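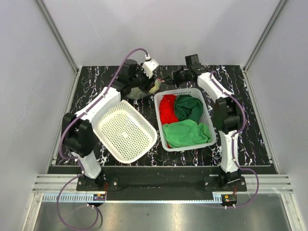 Trier ses légumes dans des paniers ajourés : est-ce que ça vaut vraiment la peine ?

Par Edith Huanca, le 16 novembre 2018

On lit partout qu'il faut sortir les légumes de leur sachet dès le retour des courses, les répartir dans de jolis paniers à trous et que tout se garde deux fois plus longtemps. Je me méfie toujours des « deux fois plus longtemps ». Deux fois plus que quoi ? Que dans un sachet fermé, oublié derrière le lait ? Dans ce cas, oui, sans doute. J'ai quand même voulu regarder la chose d'un peu plus près, parce que les paniers en plastique perforé se vendent maintenant au rayon cuisine à un prix qui me laisse songeuse.

Le panier d'abord

Un panier perforé en plastique blanc, c'est un panier perforé en plastique blanc. La version Tiltavell « spéciale fraîcheur » et celle que Garrido vend pour ranger les pinces à linge ont les mêmes petits trous ronds, et j'ai eu beau les retourner dans tous les sens, je cherche encore où se cache la fraîcheur. Prenez le moins cher, à condition qu'il soit prévu pour le contact alimentaire. Vérifiez deux choses : que le bord est arrondi (les bords coupants accrochent les feuilles et les doigts) et que le panier passe dans votre bac à légumes. Mesurez avant d'acheter. Le mien fait 22 cm de large, mon bac en fait moins, il vit donc sur le plan de travail.

Les modèles à parois pleines avec un couvercle « à évent réglable », comme le Pruron, je n'y crois pas beaucoup. L'évent se bouche, on oublie dans quel sens il faut le tourner, et le couvercle finit au fond d'un placard.

Le sachet ensuite

Je ne jette pas les sachets pour autant. Un sachet transparent garde l'humidité, et certains légumes en ont besoin. Les choux de Bruxelles, par exemple : à l'air libre dans le réfrigérateur, les feuilles extérieures jaunissent et se ramollissent assez vite. Je les garde dans un sachet entrouvert, non lavés, et je ne les passe au panier qu'au moment de les trier pour le repas. Le modèle avec lien coulissant a l'avantage de se fermer à moitié, ce que ne permet pas un nœud.

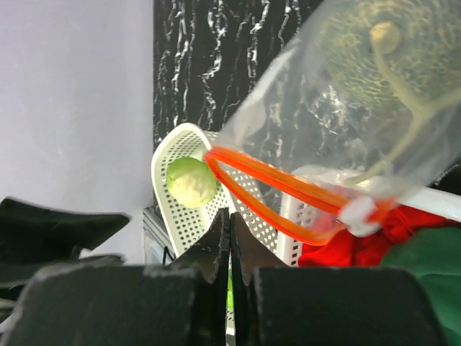

Chou de Bruxelles dans le panier perforé, à côté d'un sachet transparent à lien orange.

Pour le tri lui-même, posez le panier bien à plat et faites rouler les choux sans les verser de haut. Les conseils du genre « secouez vigoureusement pour éliminer la terre » m'ont toujours paru bizarres : les choux de Bruxelles en portent rarement, et on meurtrit ceux du dessous. Retirez les feuilles abîmées, coupez une fine tranche du pied, pas davantage, sinon tout se défait à la cuisson. Pour une poêlée, je compte 300 g par personne quand c'est le plat principal. Ma belle-sœur trouve que c'est énorme. Elle n'aime pas les choux.

Deux paniers ou un seul ?

Deux, là je suis d'accord avec les magazines. Un pour ce qui est à trier, un pour ce qui est prêt à rincer. Avec un seul panier, on remélange tout à la première interruption. En revanche, le lot de 6 paniers gigognes qu'on m'a conseillé dans une boutique Ekberg, non. Les petits formats ne contiennent presque rien, et j'ai fini par y mettre des élastiques.

Laver les trous

Voilà le point que les fiches produit oublient. Les petits trous retiennent des débris de feuilles, et le lave-vaisselle ne les déloge pas toujours. Une vieille brosse à dents, un peu de liquide vaisselle, et on frotte par l'extérieur, de façon à repousser les débris vers l'intérieur. Laissez sécher à l'envers. Le trempage au vinaigre blanc enlève le voile de calcaire, mais je n'ai vu aucune différence entre dix minutes et une nuit entière.

Et la feuille d'essuie-tout au fond du panier, censée « absorber l'excès d'humidité » ? Elle bouche les trous pour lesquels on vient de payer. Dans une boîte fermée, avec de la salade, je veux bien. Dans un panier perforé, gardez votre rouleau pour autre chose.

Prochaine page en janvier : les bocaux à joint, et pourquoi je remplace les miens moins souvent que le fabricant ne le souhaiterait.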